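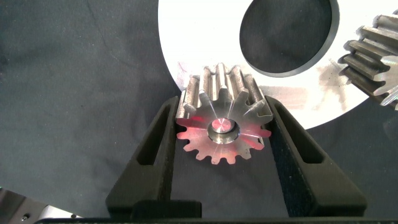 Is the Maes field station worth booking for a small study group?
For a lake or wetland course, I'd book it again tomorrow, though you should bring slippers and your own coffee.

We stayed at Maes in March, 11 of us, mostly grown-up students on the Tresteck shore ecology course, and I've been telling everyone about it ever since! The bunkhouse sleeps 24, so we had room to spread out our muddy boots (and our notebooks, and somebody's enormous tripod). The lab is plain but warm, with good microscopes and a long sink, and the reed beds start just over 40 yards from the back door.

Now, the grumbles. There are only 2 showers, the road in from Fekance is rough going after rain, and the bird guides on the shelf are falling to bits. Supper was lovely, though, especially the fish soup, and they let us keep the lab open late both nights.

Reviewed 29 March 2024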